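Ayanda Visser has run the Derside night walk for long enough that she's lost track of the blisters. We spoke on the phone, she was eating toast. August, half past seven in the morning, and she'd been up since four.

The walk goes from the old Makhubela dairy to the harbour at Derside. 34 kilometres, all of it in the dark. Last year 142 people set off and nearly 130 got there.

"The first hour's a party," she says. "Everybody talking. Then you hit the hill after the dairy and it goes dead quiet - just boots."

What do people get wrong? New socks, mostly. And going off too fast. "Pieter Jacobs ran the first bit one year. Ran it! We found him sat on a wall eating somebody else's crisps."
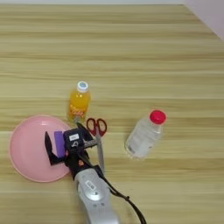 She doesn't train much herself now. Bad knee. A slow loop before work, a longer one if her sister will have the kids. She reckons the walking isn't the hard part anyway, it's staying cheerful at three in the morning with wet feet.

"You get very cross about small things. A gate. I once had a proper row with Xolani Swanepoel about a gate."

Are they still friends? "He's my brother in law. So, you know."
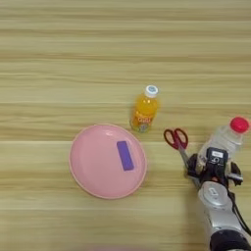 A pink plate on the wooden table.

The route's changing this time, which has upset some of the regulars. The river path is shut so they'll cut behind the church instead, adding a bit of road. Tumelo Chauke, who marks the turnings, wanted to scrap the middle section altogether. Visser said no.

"That's where you see the lights for the first time. The harbour, miles off. I wasn't loosing that."

The oldest walker last year was 64 and finished well ahead of her. She's still sore about it, I think.

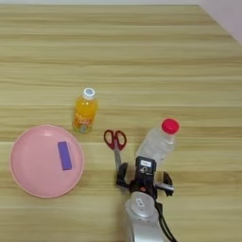

Any advice for a first timer? Long pause, more toast.

"Eat before you're hungry. Tell somebody if your feet hurt, dont be brave. And bring a second torch - the first one always goes on the hill."

Entries are open untill the end of the month. She'll be at the dairy gate from nine in the evening, with the list.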